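Packing Notes: Mixed Snack Cartons

Trestham Packing Room — Gallery 13

This page covers the packing of mixed snacks into plain corrugated and board cartons at the Trestham room. It is meant for people who pack short runs by hand and want to compare layouts. Earlier galleries dealt with tins and jars. Wrapped bars and twist-wrapped candy behave differently, and the notes are longer as a result.

The room handles up to 3000 snack cartons in a busy month, most of them in March and in the weeks before the school holidays. Cartons come flat from Stondon in bundles of 40. They are folded, taped on the underside and set on a covered table with the top flaps open. The cloth keeps the board from sliding and takes up small differences in table height.

Loading starts with the long items. Bars go in lengthwise, parallel to the long walls, with the printed face up where possible. A bar laid across the carton uses the width badly and leaves two short gaps that only loose candy will fill. Twist wraps go in after the bars. They have no flat side and will settle wherever there is a slope, so they are placed last and by eye.

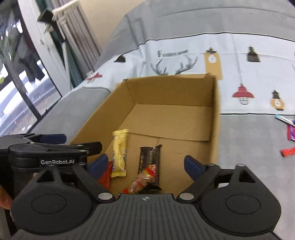 Part load, top open. Yellow bar near the left wall, dark bar beside it, twisted candy on the diagonal. The far part of the floor is bare and the seam between the flaps is visible.

The seam matters more than it looks. Where two bottom flaps meet, the floor can have a slight step, and the crimped end of a bar can catch on it when the carton is tilted. Packers at the Fokley annex run a strip of paper tape over the inside seam. At Trestham we tape the outside only and check the step with a fingertip before loading.

Grouping is a matter of preference. Loading one end first makes it easy to see how much floor is left, but the carton is heavier at that end until the rest goes in. Spreading items evenly from the start gives better balance and a poorer view of the remaining space. Our sheet allows either — the only fixed rule is that bars stay below the top edge of the walls.

Red, yellow and dark wrappers are easy to tell apart against plain brown board. Clear wrappers are harder, and those with a colored pattern are preferred for that reason.

Layout sheets

Sheet 59 gives the standard bar and candy layout. The Chaimongkol layout, used for narrow cartons, has the bars in a single row with candy at both ends. Both are kept in the folder by the tape bench. Closing and labeling are covered in the next gallery, along with flap order and tape length.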